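Planning a Two-Arm Bench: Course Handout, Unit 2
Tristgate Automation Program
Revised Feb 26, 2022

This is my favorite unit, so bring your spreadsheets and your appetite for odd little line items! You'll build a full budget for a tabletop robot station, and the arms are only the start of it. 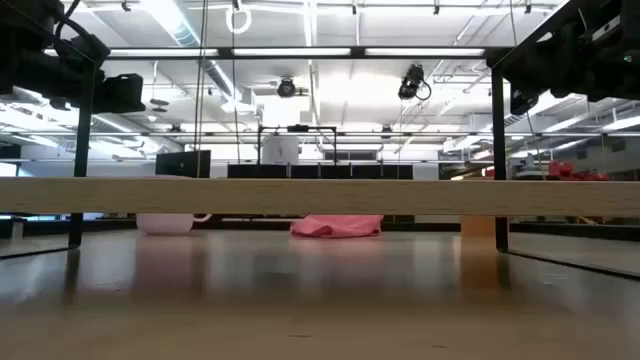 WHAT GOES ON THE LIST

Start with the big stuff: two arms, a table, a metal frame, a computer. Then lighting and cable, which students forget every single term (I did too, on my first Cameo bench). Measure your longest cable run, then add slack for the arms at full reach.

Props get their own line. Mugs and a cloth are cheap and wonderful practice objects, and you'll want spares. Put down $159 for props and trays.

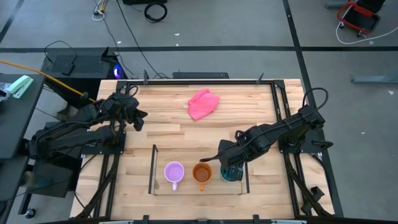

FLOOR SPACE AND DELIVERY

Draw the bench to scale, then draw everything that stands beside it: computer, side table, carts, people. Leave room to walk around all of it.

Ask for quotes from both Umell and Meng. In December ours differed by $980 for the same parts list, and most of that was freight! Get the delivery date in writing.
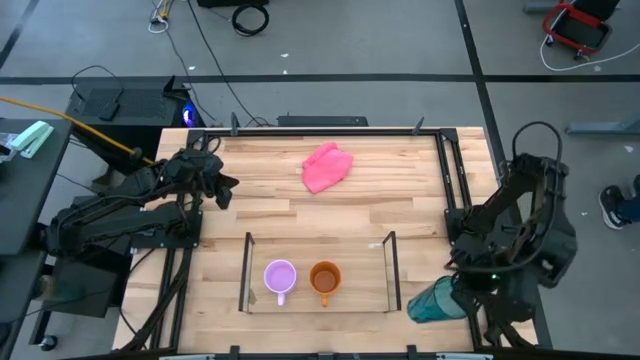

Two arms, two mugs and a pink cloth on the bench.

For next class: a one-page budget with a column for "buy now" and a column for "can wait." Hold back $100 for brackets and bolts. Extra credit if you price a second gripper for each arm.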